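Katinby Mill opening inspection
Building, machinery and grounds
Inspected Oct 5, 2026
Ratings: OK / Fix before opening / Watch

What a pleasure to walk through this place again. The mill went up in 1863 and it still runs on the original wheel pit, so every inspection doubles as a history lesson. Comments are longer than the form asks for. Skip to the ratings if you're in a hurry, but do read item 7.

1. Approach path and parking
OK
Gravel has been raked back to the edging and the low spot by the gate is filled. The new handrail down to the footbridge is rock solid, and I leaned on it hard in several places. Lovely job. The sign pointing to the accessible entrance is still on the wrong side of the hedge for anyone coming from Drondow. Move it when the hedge gets its trim.

2. Footbridge over the tailrace
Fix before opening
Deck boards are sound except two near the far end, which flex underfoot. Probe went in easily on the underside of both. Replace, and use the same screws as last time, they have held beautifully. Load sign is in place and readable. Mesh on the deck has worn smooth along the center line, right where everybody walks.

3. Wheel and wheel pit
OK
Guard fence is complete all the way around, gate latches by itself, padlock works. I tried to get an arm through at every panel and couldn't reach the paddles anywhere. The wheel was stopped and chained for the inspection. Grease points all fresh. The life ring is on its hook with 100 feet of line, coiled properly, no fraying.

4. Ground floor, gearing
Watch
This is my favorite room in the county! The big pit wheel still has its apple wood teeth, and they mesh so quietly. Clear panels over the gears are tight, but the lower left one has a crack starting at a bolt hole. Fine for this season if the crack stays put. Mark the end of it with a pencil line and look again in January. Emergency stop on the sluice gate: tested twice from the floor and once from the stair, worked each time.

5. Stairs
Fix before opening
Main stair treads OK. Yellow nosing strip missing on the third step from the top. The rope rail on the inside needs tightening, it sags enough for a small child to slip under. Headroom warning at the turn is well placed (I still bumped my hat on it).

6. Stone floor
OK
Posted limit for this floor is up to 200 pounds per sack hoist load, and the sign is back where the operator can see it. Trapdoors close flush and the leather hinges have been redone. Nice work on those, they look as if they had always been there. Stone crane: pins in, bolts tight, straps dry and supple. Keep the crane roped off when the floor is open to visitors.

7. Dust
Fix before opening
Please, please take this one seriously. Flour dust in the air can burn explosively, and the ledges above the hoppers had a layer thick enough to write in. Vacuum with the dust-rated Godberg unit only. No brooms, no compressed air. The work lamp clipped to the beam over the second pair of stones is an ordinary household lamp and has to go. Check behind the bolter too, where dust collects in a long drift. Once it's clean, put it on the weekly sheet.

8. Fire protection
OK, with one correction
Extinguishers charged and tagged on all floors. The one by the shop till is hidden behind the tote bags; please give it some air. Smoke alarms sounded throughout. The Vachon panel shows no faults and the backup battery passed. The exit door on the river side opens with one push, which it did not do last year, so three cheers for whoever planed it.

9. Electrical
Watch
Breaker box labeled clearly. Outdoor outlets trip as they should. The extension cord to the ticket booth has become permanent, and it needs a real outlet.

10. First aid and occupancy
OK
Kit stocked, eye wash in date. Maximum for the whole site on an open day is 300 people, grounds included. The clicker at the gate works.

Result: may open once items 2, 5 and 7 are signed off. Send me a note for each and I'll come by for the recheck. If the stones are running that day, all the better, I'd love a bag of the coarse rye.
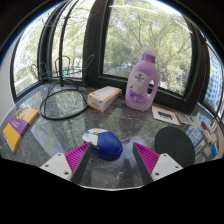 Loretta Quimby
Site Safety Inspector, Katinby Mill

Recheck notes go on the back of the form, with the item number first. Keep the signed copy in the ticket booth binder.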